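Chapter 7
Can Machines Do the Chores Yet?

Funmilayo Akinola and Lawal Ojo

In this chapter we ask a simple question: which tasks of the home and the small workshop can be given to a machine today? After reading it, the student should be able to:

• separate a task into reaching, grasping and placing
• say which of these steps fails most often
• compare a fixed workplace with a changing one

Section 7.1 treats the table, section 7.2 the kitchen.

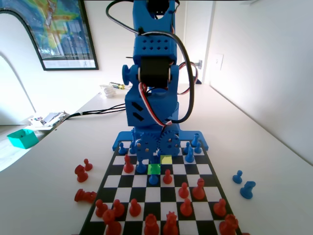
Clearing a table is harder for a machine than playing a game on it. A dinner plate may stand anywhere, under a napkin or a spoon. On a chessboard every piece has its square, and a square can even be lit, as the green one is. The red rook lying on its side next to the board is already closer to the problem of the kitchen, and we begin with objects of this kind.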